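ok gear train update, long one, sorry in advance

so the little gear kit from Zolora finally came. took forever. 30 bucks, bag of parts, instructions in 2 point font basically

started on it after lunch thinking it'd be a quick thing. was not a quick thing

first off the shafts. they're a TIGHT fit. like, get the file out tight. Orkum guide says "press in by hand" lol ok. whose hand

tip if you get one: lay all your parts out before you open the second bag. I didnt. spent ages on the floor looking for a spacer

also the order # on my slip was 2329 and the parts list is for some completely different kit. Vavovgate support wrote back fast tho, sent the right pdf. credit where due

anyway. on the bench now

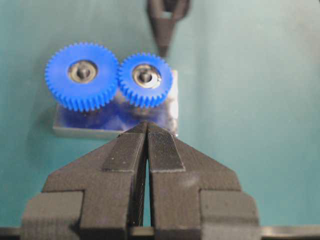 gears on their metal plate, teal surface. small!!

mesh is the part I keep fussing with. too close and it binds, too far and theres this awful rattle. I slip a strip of paper between the teeth, snug it up, tighten, pull the paper out. old trick, still the best one

do NOT crank the screws down all the way first. ask me how I know. backed mine out 3 times

grease: tiny dab. tinier than that. my last build from Sarantis got way too much and it was just a lint magnet after a month

someone asked if its a good first kit. hmm. maybe second kit. you want to have ruined something cheaper already

still to do: check teh end play, run it slow by hand for a while, listen for clicks. then maybe a crank handle, got 2 in the drawer that might fit

if anyone has a source for thin shims that isnt more than the whole kit cost pls reply. going to go make dinner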